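[priveck-bench] Re: Re: 不锈钢盘和塑料盒,到底哪个算“正在用”

发件人:Fongchan Boonchu
收件人:priveck-bench 列表
时间:星期六 下午

上一封 | 下一封 | 按主题 | 按作者

Dario Marras 写道:
> 各位,我昨晚想找一只小电磁铁,翻了塑料盒,翻了抽屉,又翻了 Sæther 柜子最下面那层,
> 最后它在不锈钢盘里。可盘子是“正在修”的地方,这是五月大家说好的。
> 能不能有人把规矩写下来?写短一点。上次那份我打印出来垫了咖啡杯。
> 另外,盘子里那些线到底还要不要?不要的话我周一扔。

Dario,先回答最要紧的:线不要扔。

你上次说“不要的话我扔”,扔的是敲钟器的接地线,后来我们用一截门铃线顶了一个月,敲出来的声音像有人在隔壁放勺子。所以这回请你把手从垃圾桶上拿开,听我把话讲完。我会尽量短,虽然列表里的各位都知道我的“尽量”是什么水平。

先说五月说好的到底是什么。我翻了存档,原话是“盘子放手头的,盒子放收好的”。就这么一句,底下跟了一长串“同意”,然后每个人照自己的理解去执行。有人认为“手头的”指今天要焊的,有人认为指这个季度想起来会内疚的。于是盘子越来越像谁家玄关的那只碗,钥匙、硬币、过期的会员卡都往里丢,只不过我们丢的是线。

我的理解是这样:东西进了盘子,就表示有人打算在它被忘掉之前对它做点什么。线也一样。绕好的、拧成双绞的,躺在白色衬底上,一眼能看见颜色,比塞进塑料盒里互相打结强得多。蓝灰那一对和黄绿那一把我都想留着,Plutenis 的新线束做好以前,旧的就是唯一的图纸。是的,我们当初没画图。是的,我知道是谁说“颜色一看就懂,不用画”的。是我。

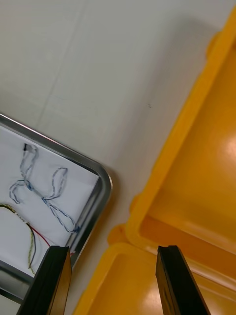

Dario Marras:我看完了,还是不服。线放盘子里是好找,可盘子一端走,线头就挂在盘沿外面,勾到什么带走什么。我宁可全放黄盒子,盒壁高,勾不到人。再说线又不怕打结,打结的是我们。

这条是他中午直接发给我的,没抄送列表,我征得同意贴出来(他的回答是“随便”,我按同意处理)。

勾东西这件事他说得对。我的毛衣可以作证,左边袖口现在还少一圈。不过治法很简单:线不超过 200 毫米的,绕两圈平放;超过的,从一开始就别进盘子,挂到墙钩上去。黄盒子我不赞成。盒子里头光滑,什么放进去都往角上溜,过几天你捞出来的是一只鸟窝,里面还会有一颗谁也认不得的螺丝。鸟窝我拆过,拆一个晚上,最后那颗螺丝是椅子上的。

再说电磁铁。你找的是小的那只,蓝白绝缘皮的,对吧?它在盘子里是因为它就该在盘子里。Plutenis 的敲钟臂现在有一大一小两个候选,大的装在黑色铝型材顶上,小的还没有自己的支架,只好先站着等。两个都带弹簧,两个的柱塞都会动,放进塑料盒里滚一滚,弹簧就有机会去过它自己的日子了。去年掉的那根弹簧,我是在 Fostham 那台旧秤的秤盘底下找到的,那台秤因此一直多报分量,我们还夸过它稳定。

所以凡是带弹簧、带柱塞、带细轴的,不管今天修不修,都放盘子。这一条我希望写进去,写粗一点。还有:站得住的让它站着。把电磁铁放倒,柱塞的出头那一端迟早顶在盘沿上,拿放几回之后就有了一个谁都没设计过的角度。支架那边我欠大家一块安装板,孔位已经量了,料还没切。料在,锯条也在,缺的是一个我愿意听锯条响的早晨。

顺便提醒一句,扎线上的小白标签请不要撕。我知道上面的字已经看不清了,看不清也是信息,它至少说明这把线曾经有人在乎过。
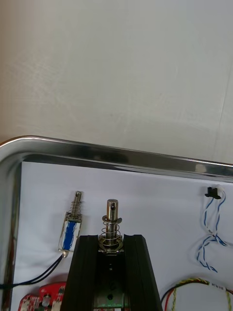 也有人私下问,既然两只电磁铁都要留,为什么不干脆再买一只不锈钢盘,大的一盘,小的一盘,线再另外一盘,省得天天为地盘吵架;旧货市场一只 80 块,凑一凑就有了。

买得起,放不下。再来一只盘子,桌面上就只剩放胳膊肘的地方,而胳膊肘恰恰是这间屋子里最能把东西推下桌的零件。而且我对我们几个太了解了:盘子多一只,未完成的事就多一盘。抽屉也是这么满的。当初 Sæther 柜子搬进来的时候,大家说这下够用十年,结果柜子用了一个秋天,现在它的最上层放的是它自己的说明书和一包过期的茶。

电路板另算。板子不进盘,也不进盒,这件事我的态度很硬,硬到我自己都觉得不太像我。已经装到底板上的那块红板就留在底板上,谁要量,走到跟前量;要改接线,松绿色端子上的螺丝,改完拧回去,别让线自己找平衡。上次有人图省事,把一块备用板扔进塑料盒,跟一把钢垫圈做了一个星期的邻居。板子后来怎么样我不讲了,讲了有人会难过,那个人今天也订着这个列表。

还有,看见板上小灯亮着就说明它在带电,别拿金属尺去敲它打招呼。纽扣电池座旁边尤其别放垫圈、弹簧、回形针,或者你觉得“就放一下”的任何东西。“就放一下”是本工作台历史上损失最大的一句话。
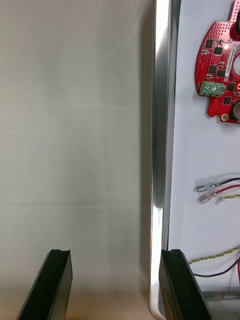

备用板我打算每块装一个防静电袋,袋口折一下,用铅笔在纸条上写名字,立着插进抽屉。铅笔是因为名字会改。我们给那块控制板改过的名字,够一支乐队用到解散,其中有一阵它叫“别碰”,效果出奇地差,每个路过的人都想知道为什么不能碰。

说到底,Dario 要的是一份短的。我写了,下面就是。不同意的请回列表,别回我私信,我的私信箱已经跟盘子差不多了。没有回的我按同意算,五月也是这么算的,所以请各位这次认真一点。

工作台收纳,第二稿

1. 不锈钢盘
放带弹簧的、带柱塞的、细的、怕滚的,以及正在接的线。盘底的白衬要留着,小零件掉在亮钢面上跟掉进湖里没有区别。端盘子用两只手。衬底脏了就换,换之前先把东西拿开,别连衬底带零件一起卷走(上次卷走的至今没找到)。

2. 线
短的绕圈放盘,超过 200 毫米的挂墙钩。双绞的不要拆开重绞,你绞的方向肯定跟原来不一样。红色单根线单独放,别跟信号线缠在一起,缠过一次的人会懂。带插头的,插头朝里。标签不撕。

3. 电路板
装好的不拆,备用的进袋子、进抽屉。抽屉满了就在列表里喊一声,不要自己发明新地方。上一个“新地方”是微波炉顶上。

4. 塑料盒
只放摔不坏的、不怕互相碰的:角码、型材边角料、大螺栓、扎带、橡胶脚。盒子里头那道台阶不是架子,别往上面搁小件,那么光溜的塑料面,搁上去的东西自己会下来,通常在你转身之后。橙色的也照此办理,颜色不代表任何含义。去年有人坚持橙色等于“急用”,于是整整一个冬天没有一样急用的东西找得着,因为大家都客气地不去动它。盒子在桌上的时候靠里放,别跟盘沿叠着。 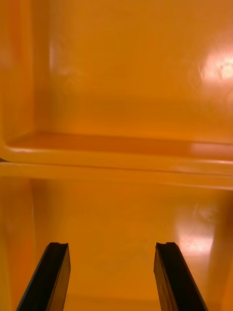
5. 临走之前
把盘子里属于自己的东西看一眼,问自己下次来会不会碰它。会,留着。不会,按上面几条送走。拿不准的,写张纸条压在旁边,写上名字。没有名字的纸条我见过太多了,最好的一张写着“明天弄”,没有日期,字迹我怀疑是我的。

6. 扔东西
扔之前在列表里说一声,等到下一个星期六。期间没人认领就扔,扔了就不许再提。Dario,这条是专门为你写的,不必客气。

就这些。安装板我这个周末切,切完会把两只电磁铁都试装一遍,大的先来。谁有合适的垫圈请带过来,装在袋子里带,不要装在裤兜里带。还有,谁借走了挂墙钩旁边那把斜口钳,请在天黑以前让它回到墙上,我要剪扎带,现在用的是指甲刀。

Fongchan

--
priveck-bench 邮件列表
回复会发给全体订阅者,请在点发送之前想一想咖啡杯的事

后续回复(1)

Dario Marras 写道:
行,线不扔。打印出来还是超过一页,我缩小字号贴在柜门里面了,看的时候请自备眼镜。第 3 条我有补充:抽屉已经满了,我现在就在喊。斜口钳在我这儿,晚上带过来。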